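Skestgate Rugby Referees Society
Minutes of the February meeting, clubhouse upstairs room, 7:30 p.m.

Apologies were taken and the January minutes agreed with one spelling fix.

1. New referees
Terrific news to start! The beginner course brought in 18 new whistles, our best intake ever, and two of them have already run a full under-14s match on their own. Both home coaches wrote in to say how well it went. Mentors to be paired up before the spring fixtures come out.

2. Appointments
The season total now stands at 107 matches covered, with every girls' fixture filled (a first for us, and a big round of applause in the room). The Vieira tournament has asked for a full team of three for its final. Agreed with pleasure. Names to the appointments desk by the end of the month.

3. Fitness test
The shuttle run moves to the Plodiva track, which has lights and a proper surface. Anyone who missed the fall test is very welcome to come along and run it then.

4. Money
Balance is $2,698 after the jersey order. Agreed to buy spare whistles and two sets of flags.

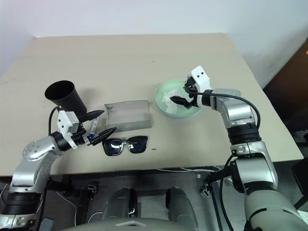
5. Law night
The breakdown session was so lively it ran well past nine, so we are doing another, this time on the scrum and advantage. Lumonis has offered its meeting room free of charge. Bring clips, bring questions, bring a friend who thinks they could do better!

6. Any other business
Car sharing list to go back up on the board. Lost: one left boot, size 11.

Meeting closed 9:05 p.m.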